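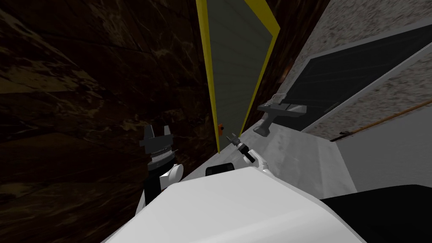

Figure 1. Interior render with stone wall finishes and a yellow door frame.

What Patients Read Before Eyelid Surgery: A Review of Clinic Handouts and Websites

Student project report
Authors: Siyabonga Zulu and Stela Pană
Submitted 4 September 2022

1. Background

Upper eyelid surgery, or blepharoplasty, removes or repositions extra skin, and sometimes fat, from the upper lid. Some people have it because they do not like how their eyes look. Others have it because the skin hangs low enough to block part of their side or upper vision. The same operation can fall into either group, and this matters to the patient because it often decides who pays.

We picked this topic after a class unit on health communication. In that unit we were told that patient materials should be written at a level most adults can read without help. We wanted to see if this is true for one common operation on the face. We chose eyelids over other procedures since the recovery instructions are fairly detailed and a patient has to follow them at home, often with blurry vision from ointment and with swelling around the eyes.

This report covers what we collected, how we scored it, and what we found. It does not say which clinics are good or bad at surgery. We have no information about that.

2. Questions

We started with four questions and dropped one. The three we kept were:

How hard is the text to read?
Does it list the main risks in words a patient would know?
Does it tell the patient when to call someone?

The fourth question was about price. Most pages gave no price at all, and the ones that did used ranges that could not be compared, so we left it out.

3. Materials

We collected 90 documents in July. Each was either a web page or a handout that could be downloaded from a clinic's site without giving an email address. We only used documents in English that dealt mainly with upper eyelid surgery. Pages that covered upper and lower lids together were kept if the upper lid part could be separated from the rest. Pages that were mostly about brow lifts or injections were not kept.

If a clinic had both a web page and a handout, we used the handout. This was a choice we argued over. Stela thought the web page is what people read when they are deciding. Siyabonga thought the handout is what they use after surgery, when a mistake matters more. We went with the handout, and Section 7 says more about what that may have changed.

We saved every document as plain text and removed menus, addresses, staff biographies and reviews. The shortest document after cleaning was 252 words long. The sample was kept in a shared spreadsheet we named Skutley, with one row per document and one column per item. The name has no meaning and only stuck because it was the file name on the first day.

4. Scoring

4.1 Reading level

We used a standard grade-level formula based on sentence length and word length. A score of 6 means a sixth-grade reader should be able to follow the text. We took this as our target.

Formulas like this have a known problem with medical text. The word "blepharoplasty" raises the score every time it appears, even when it has been explained. We ran every document twice, once as written and once with that word replaced by "eyelid surgery." Results in this report are from the second run unless we say otherwise.

4.2 Risks

We made a checklist from two textbooks in the campus library. It had these items: bruising and swelling, infection, dry or irritated eyes, trouble closing the eyes fully, uneven results, visible scarring, need for a second operation, bleeding behind the eye, and loss of vision. An item counted as present if the document named it in plain words or named it in medical words and then explained it. "Lagophthalmos" alone did not count. "Lagophthalmos (the eyes do not close all the way)" did.

4.3 When to call

For this item we looked for two things. The first was a list of warning signs, such as sudden pain, bleeding that does not stop, or a change in vision. The second was a way to reach someone outside office hours. A document could have one, both or neither.

4.4 Agreement between scorers

Each of us scored all the documents alone. Then we met and went through the rows where we differed. Most of the differences were on uneven results, because many documents say things like "minor asymmetry may persist" and we did not agree at first on whether "asymmetry" is a plain word. We decided that it is not. All rows were rescored after that decision.

5. Results

5.1 Reading level

Very few documents met the sixth-grade target. Most were at a level you would expect in late high school or college. Replacing "blepharoplasty" lowered the scores a little but did not move many documents into a different group.

Long sentences were a bigger cause than long words. A common pattern was a single sentence that covered what the surgeon does, what the patient will feel, and what the result will look like. When we split sentences like this into shorter ones, the score went down without any change in the words.

Handouts were easier to read than web pages. Their aftercare sections were the easiest parts of all, as they were mostly short commands: keep your head raised, do not rub your eyes, use the drops as directed.

5.2 Risks

Bruising and swelling were named in nearly every document. Infection and scarring came next. Dry eye was named often, but usually as something that goes away, and few documents asked readers to tell the surgeon if they already had dry eyes before the operation.

Bleeding behind the eye and loss of vision were the items most often missing. Both are rare, and we understand that a clinic may not want to scare people. Still, they are the reason some of the warning signs in the aftercare section are there. Several documents told patients to call at once about severe pain in one eye but never said what that pain could mean.

Some documents said only that "as with any surgery, there are risks" and told the reader to discuss them at the consultation. We scored these as naming no risks.

5.3 When to call

Most handouts had a list of warning signs. Most web pages did not. An after-hours number was less common in both. Some handouts had a blank line where a number could be written in by hand, and we counted this as present because the printed copy may be filled in.

6. Rewriting test

For the last part of the project we rewrote one handout. We picked one that scored near the middle on reading level and had most of the risks on our checklist. The clinic's name was taken out and we replaced it with the placeholder "Dilteck Eye Clinic." The aftercare section in the original was 501 words.

We followed four rules. One idea per sentence. Say what to do before saying why. Use the same word for the same thing each time, so that "ointment" does not turn into "lubricant" two lines later. Put the warning signs at the top of the page with the phone number next to them.

The rewritten version came out shorter and close to our target grade. We showed both versions to classmates who had not worked on the project and asked them to find the answers to a short set of questions, such as when contact lenses can be worn again. They found the answers faster in the new version. This was an informal check, and we did not record times in a way that would hold up as data.

One comment from the check was useful. A classmate pointed out that our version said "use a cold pack" without saying how long to leave it on. The original had that detail, buried in a long sentence, and we had lost it when we cut the sentence. We put it back. Anyone who shortens medical text should compare it with the original line by line before it goes to a patient.

7. Limits

Our sample only includes what clinics put online. Patients may be given other papers in person, and a surgeon or nurse may explain everything that the page leaves out.

Preferring handouts over web pages probably made the whole sample look easier to read than what a person finds when first searching.

Reading formulas do not measure layout, print size or pictures. For eyelid patients print size may matter more than any of the things we scored, and we wish we had included it.

Neither of us has medical training. The checklist was built from textbooks and was not reviewed by a surgeon.

8. Who did what

Siyabonga Zulu collected the documents, ran the reading scores and wrote Sections 3 to 5. Stela Pană built the risk checklist, did the rewrite and wrote Sections 1, 2, 6 and 7. Both authors scored all documents and checked the final text. The cleaned text files and the scoring sheet have been handed in with this report.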